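Visit to the Figueroa furniture works, Hivdale

Report prepared for members of the Zukow Housing and Furnishings Trust

In November a small party from the Trust was received at the Figueroa works in Hivdale, where the company makes tables, desks and shelving for schools, libraries and sheltered housing. The visit was arranged at the request of the furnishings group, which is to advise on the replacement of dining and common room tables in the Trust's older properties. The Trust was represented by Ainhoa Iglesias, Imtiaz Abeysekara and Chak-lun Wu. The party was met at 9.30 am by Iker Benítez, production manager, and was accompanied throughout the morning by Fulgencio Iglesias of the finishing department, who is no relation to our own member.

The site

The works stand on the river side of the town, a short walk from the railway station. The oldest building was put up as a wool store and still has its loading doors at first-floor level. Sawing and edging are carried out on the ground floor, and finishing has been moved to a newer building across the yard. Mr Benítez explained that the yard floods in some winters and that no finished stock is now kept at ground level between October and March. Deliveries are made from the upper gate, and members planning a collection should note that the lower gate is locked at 4 pm.

The company employs 31 people on the site. Most live in Hivdale or the villages up the valley. Apprentices are taken on every second year and spend their first months in the saw shop before choosing a department.

Cutting and edging

The tour began in the board store, where sheets are left to settle before they are cut. Ms Iglesias asked how long this takes, and was told that it depends on the season and on how far the boards have travelled. In cold weather they may be held for a week or more. A board cut too early can bow once it reaches a heated room, and the company has had tops returned for this reason in the past.

Edging was of particular interest to the party. Several of the Trust's existing tables have failed at the edge, where water from cleaning has worked its way under the strip. Figueroa offers two kinds of edge. The first is a glued strip, which is cheaper and can be replaced on site. The second is a moulded edge, which leaves no joint on the upper face but cannot be renewed without replacing the whole top. Mr Abeysekara questioned whether the moulded edge would be good value in rooms where tables are moved every day, and Mr Benítez agreed that it is easily chipped when tables are stacked on their sides. He would recommend the glued strip for halls and the moulded edge for dining rooms where the tables stay in place.

Finishing

In the finishing building the party was shown the difference between gloss, satin and matt surfaces. Gloss tops were for many years the usual choice for dining rooms, as they wipe clean with little effort. They also reflect ceiling lights, and older residents in particular may find the glare tiring. Matt tops have been asked for more often in the last few years, and the company now sells more of them than of the other two together. 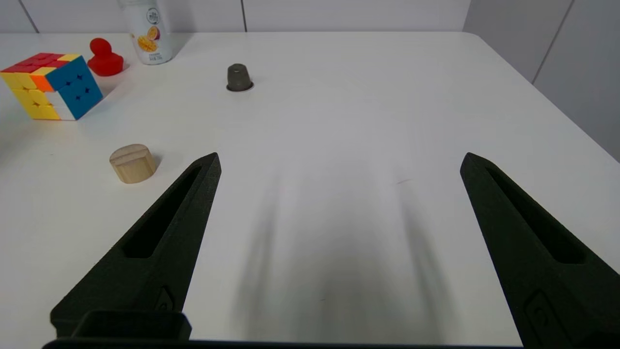
A smooth white tabletop with a matt surface.

Mr Iglesias spoke at some length about white. It is the colour most often ordered and the one that brings the most complaints, chiefly over tea, felt pen and the marks left by metal chair legs when chairs are put up for sweeping. Two samples which had been left under a south-facing window for a year were laid beside new ones, and the change towards yellow was plain on one and slight on the other. The difference lies in the top coat. The better coat adds to the price of each table, and Ms Wilkes of our Madness Lane property, who was unable to attend, has since asked that the extra cost be set out separately in any quotation.

Cleaning advice was given freely. The company asks customers to use warm water with a little washing-up liquid, followed by a dry cloth. Scouring pads and cream cleaners will polish a matt surface in patches, and once this has happened it cannot be put right. Mr Abeysekara observed that cream cleaner is at present issued to every one of our properties.

Discussion

After lunch, which was kindly provided in the works canteen, the party sat down with Mr Benítez to discuss numbers and dates. The Trust would expect to order 400 table tops over the whole programme. Figueroa does not offer its lowest price below an order of 1,000, but Mr Benítez was willing to consider an arrangement under which the Trust keeps its existing steel frames and buys tops only. Frames would need to be measured beforehand, as those bought in different years do not share the same fixing holes. Mr Wu undertook to carry out the measuring at Madness Lane first and then at the other properties.

Delivery would be made in batches, with eight weeks allowed from the date of each order. The company closes for two weeks in August and does not deliver in the last week of December. Old tops can be taken away on the return journey if they have been unscrewed and stacked by the time the lorry arrives.

The party also asked about repairs. Figueroa will re-edge its own tables for ten years after sale and charges only for carriage during the first five. Tables from other makers are looked at case by case.

Matters to be taken forward

Samples of the matt and satin tops, each with both kinds of edge, have been requested and will be placed in the dining room at Madness Lane so that residents can try them at mealtimes. Their views will be gathered by the house manager before any order is placed. The supply of cream cleaner is to be reviewed by Mr Abeysekara.

The Trust wishes to record its thanks to Mr Benítez, Mr Iglesias and the staff of the Figueroa works for their time and hospitality. Members who would like to see the samples should speak to the house manager, who can arrange access outside mealtimes.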